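Avbridge open day: two hand grippers and a lot of cable

November 22, 2019

The invitation from Avbridge promised "a look at the cell that folds, hangs and sorts without being told twice." I have been to enough of these days to bring a sandwich and low expectations. The sandwich was fine.

Avbridge has the ground floor of a former print shop in Londlow, and visitors were taken through in groups by Erick Sang, who runs the cloth cell. He is a patient man who answers what you ask him, so I asked what everyone in the corridor was asking: where is the robot? Next door, he said, switched off for the morning while a wrist bearing was changed. What we would see was the teaching station, where a person does the job with a pair of grippers held in the hands and the recordings go to the arm later.

I was ready to feel cheated, but the teaching station turned out to be the more useful half of the visit, mostly for what it says about upkeep.

The sales sheet gives a target of 400 recordings for each new task. The week before our visit they kept 285. Sang put the shortfall down to cables, jaw pads and cloth that would not behave, in that order. A gripper gets plugged in, the plug works itself slack, and a morning's takes have holes in them. The fix at present is to stop, reseat every connector and start again. I asked if a locking plug had been tried. It is on order, apparently, and has been on order since January.
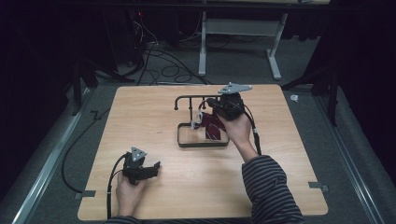
Cloth task at the teaching table, one gripper in each hand.

The jaws are looked after by hand too. Every 100 takes the operator wipes the pads with alcohol and closes each gripper on a gauge block, and if the reading has drifted the whole thing is zeroed again. It takes six minutes when it goes well. Zawadi Kashindye does most of it, and she keeps the results in a paper notebook, which I trusted more than anything else I was shown. She let me leaf through it. The left gripper needs zeroing far more often than the right and she doesn't know why. The supplier, Manalastas, has had it back once and returned it with a note saying no fault found.

I also asked about the table. If it gets knocked, are the old recordings still good? Kashindye said they check its position before each session and redo the setup if it has moved. Sang said small shifts "mostly wash out." Those are two different answers, and I would want to know which one a customer is paying for.

After coffee we were shown a film of the arm working with cloth, sped up, with no clock on it. The handout says the present version, which they call Cindier, was trained on 646 takes. It doesn't say how many times the arm drops the cloth. I asked, and was told a figure would be sent on. My email address is on the sign-in sheet.

Would I go again? Yes, if the arm is running and somebody lets me stand beside it for an hour with the covers open. The bearing job would have suited me very well, and the door to that room was kept shut. Parking is behind the building and the last group goes in at three.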